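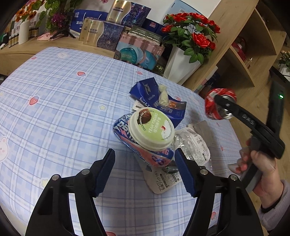

The Lunch Nobody Cooks

Noon in Skesdale. The bakery line is out the door, the bank is shut for an hour, and half the town is eating something out of a packet. Yogurt, crackers, a cheese stick. Done in six minutes, back to work.

I grew up here when lunch was soup. Big pot, bread, sit down. My mother would no more have opened a packet at noon than gone out in her slippers. That was before the Usalau plant cut the long break, back in 2000. Thirty minutes now, and the walk home takes ten of them.

So people adapted. The Peng grocery on the corner used to have one small fridge by the register. It has a whole wall now. Single portions, mostly. I asked at the counter what sells and got a shrug, then a list: drinkable yogurt, rice cups, anything with a peel-off lid. Soup bones, special order only.

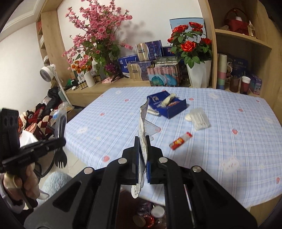
Is it worse? Depends who you ask. Cheaper, sometimes. Quicker, always. The Ruvex canteen still does a hot plate, 100 seats, and it's half full on a good day. Younger workers say they'd rather have the time. A walk, a phone call, ten minutes in the car with the radio on. Hard to argue with that.

What I miss is the table. You heard things there. Who was sick, whose roof was leaking, which teacher was leaving. Now I get teh news in the parking lot, standing up, spoon in hand.

Last week I made the soup anyway. Onions, barley, to much pepper. Took all morning. Two neighbors came by, one stayed till three. I'm doing it again in March if the barley holds out.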